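Slotted Board Organizers: Fitting, Squaring and Moving
Workshop Notes, Dubey Home and Bench

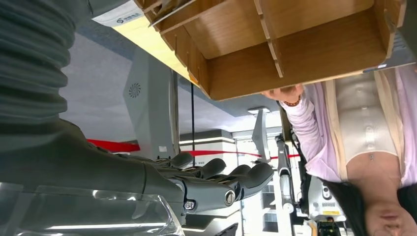
A slotted organizer is held together by its notches. Each board has a slot cut partway through its width, and the two slots slide into each other until the boards sit flush. Strength depends almost entirely on how closely slot width matches board thickness. Dividers notched into one another, with the edge grain left showing, are easy to inspect, as any gap at the joint is visible from the front. The same unit is weak when pulled apart along the direction of the slots. When it has to be lifted or steadied, place a hand against the long lower part near the middle, as the person in the lavender shirt is doing, and keep fingers off the dividers.

Checking slot fit

Measure board thickness with calipers at both ends and in the center. Sheet stock sold under one nominal size varies within a single sheet. Cut a test slot in scrap from the same sheet before cutting the real parts. The joint should close under hand pressure. If a mallet is required, the slot is too tight and the face layer will split near the notch. If the boards rattle, the slot is too wide and the unit will lean to one side under load.

To loosen a tight slot, wrap 120-grit paper around a flat stick and take two or three strokes per side. Test after each pass. To tighten a loose one, glue a strip of veneer to one wall of the slot, clamp until dry, then sand to fit. Do not fill the gap with glue alone. Wood glue has little strength across a gap.

Squaring the unit

Assemble dry on a flat surface. Measure both diagonals of the outer rectangle. They should agree within 1/16 inch. If they do not, push on the longer diagonal until they match, then fit the back panel if there is one. A unit without a back relies on its notches for all resistance to racking and should be kept short in height.

On the Hurnum pattern the first divider goes in from the left. Anahera Cartwright tried it from the right on a recent build and reports no difference, provided the end panels go on last.

Finish

Sand edges to 180 grit before assembly. Keep finish out of the slots. Two thin coats of water-based clear on the flat faces are sufficient for household use. Exposed edge grain absorbs more than the faces and usually takes a third coat.

Moving a loaded unit

Empty it first. Loose flat items left on or against the end of the organizer will slide when it is tilted. For a long unit, use one person at each end with hands under the bottom panel. Set it down on the bottom panel along its full length. Landing on one corner opens the nearest joint.

Retightening

Check the joints in October, when indoor heating starts and the boards shrink. Press each divider down by hand. Any that move should be marked with pencil and shimmed.

Cutting diagrams are on sheet 567. Corrections go to Gerrit Cele at the Drastbridge shop.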